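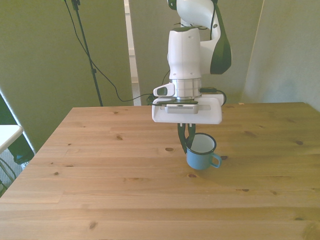 Chapter 4
Enamelware

Enamel is glass. A maker grinds it to a powder, mixes it with water and coats a steel shape with it, then fires the piece in a kiln until the glass melts and bonds to the metal. A pale blue mug with a navy rim and a white interior has been given more than one colour of enamel, and each colour is a separate decision in the workshop.

This chapter follows a mug from flat sheet to finished piece. Section 4.1 deals with pressing the body and attaching the handle. Section 4.2 covers the ground coat and the cover coat. Section 4.3 looks at rims, where the coating is most likely to chip, and at the grey or rusty spots left behind when it does.

The case study in Section 4.4 is the Myklebust works, which produced 1,000 mugs in a single August under its foreman, Leif Sjöberg. His firing notes are reprinted in full.

Before you begin, find a piece of enamelware at home or in an op shop. Look at the rim, the inside of the base and the join between handle and wall. Write down the colour of each part and any damage. Keep your notes, as you will need them for Activity 12.

Key terms: frit, slip, ground coat, cover coat, fishscale, crazing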